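Ticket 2384: Grasp planner picks wrong die in sim
Project: Nunon
Opened: July 11, 2024

Didina says the target filter is fixed. I'm not convinced. The planner log reports "one candidate, clear", yet there's a bit of green down by the right finger that looks like a second die.
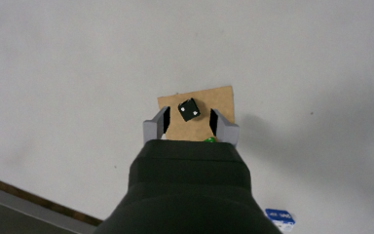
Next step

Rerun 19 seeds with the old filter and dump the candidate list before pruning. Please don't close this on a single good grasp again. Still open, priority 2.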